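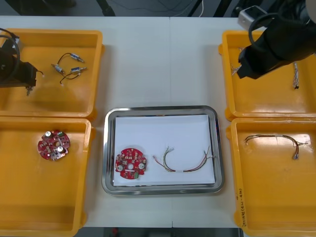
Most of the disagreements about robotic handling cells start with the table and only later reach the arm. A cell can pass its risk assessment, carry the right guarding and still produce work that can't be traced, and the cause is usually that the surface was laid out by whoever was on shift. The house rules adopted at Ustier in August try to deal with this by treating the layout as a controlled item, on the same footing as a program version. Each source position gets its own container, and the shared position is made to look different from the rest: four yellow plastic trays at the left and right, a stainless steel tray lined with white paper between them, and a round red circuit board and a multicoloured wire harness lying together on the paper. An operator coming on at 6 am should be able to tell from the doorway which container belongs to which stage.

The document behind this runs to 16 pages, 9 of which concern small wired parts. It was drafted by Ambros Zaugg, a process engineer who spent much of his career in manual harness assembly at Hatard before moving to automation. It doesn't replace the safety standards that apply to the machinery. Those cover stopping, guarding, speed and force, and Zaugg's text refers the reader to them in a single paragraph. What it covers is the ground between the safety file and the work instruction, where practice has varied from plant to plant and often from bench to bench.

Wire gets the longest section. Rigid parts can be described to a controller by outline and orientation, and a circuit board with a central hole gives a vision system plenty to hold on to. A harness has no fixed outline. It takes whatever curve it was left in, and its ends splay. The rules therefore specify a grasp zone for every flexible item, normally the bound middle section where a band or label holds the strands together. Loose ends are excluded from the grasp zone without exception. A gripper closing on a single strand can load one crimp with the mass of the whole item, and the damage may pass visual inspection.

The section on shared space is shorter and has drawn more comment. Where two arms serve one table, each is assigned a home side and a set of trays. The centre is common ground, entered by one arm at a time under an interlock in the controller. Huamán, which supplied the first round of written feedback, argued for a timed handover instead, on the grounds that an interlock costs cycle time whenever one arm is waiting on a slow grasp. Zaugg kept the interlock. His reasoning, set out in an annex, is that timing margins are tuned on a good day with known parts, and flexible parts rarely repeat.

Tray identification was the other point of contention. The draft called for printed labels on every container. Several benches were already using handwritten marks on the rims, and those benches had no worse a record of misplaced parts. The final wording accepts either, provided the mark is on the rim, is legible from the operator's normal position and matches the entry in the cell log. Marks on the floor of a tray don't count, as parts cover them.

Electrostatic precautions are handled by reference to the plant's existing procedure, with one addition. Any liner or tray introduced to a cell must be approved for the boards it will carry before it goes on the table. Liners are changed at the start of each shift and whenever they are torn, creased or marked. The change is logged. This sounds minor, but a creased liner throws shadows that a camera can read as an edge, and two of the early stoppages at Ustier were put down to exactly that.

The floor is included in the controlled area. Cables from the arms and cameras are to be routed clear of the operator's path, and the strip around the table is checked at each changeover. Any item found on the floor is recorded and quarantined. It doesn't go back into a tray, whatever its apparent condition.

Before adoption the rules were run against 700 handling cycles on mixed parts. Of these, 582 were completed without operator intervention. Zaugg is careful with the figure. No matching run was done under the old arrangements, so it can't be read as an improvement, and it is published as a baseline for the next revision. Most interventions involved a harness that had sprung out of its taught position after release. The remedy under trial is a longer dwell before the jaws open, along with a second image taken once the arm has withdrawn.

Pulent has asked to use the text at its own plant, where the parts are heavier and the trays deeper. The tray dimensions will need to be rewritten for that, and the clause on grasp zones probably will too. Revision requests are being collected until the end of the quarter, and each must name the clause, the part type and the cell in which the problem was seen.

Related items
Writing a changeover checklist that gets used
Interlocks and handovers on two-arm cells
Strain relief for small harnesses: a refresher
Cell logs: what to keep and for how long
Letters: handwritten marks on containers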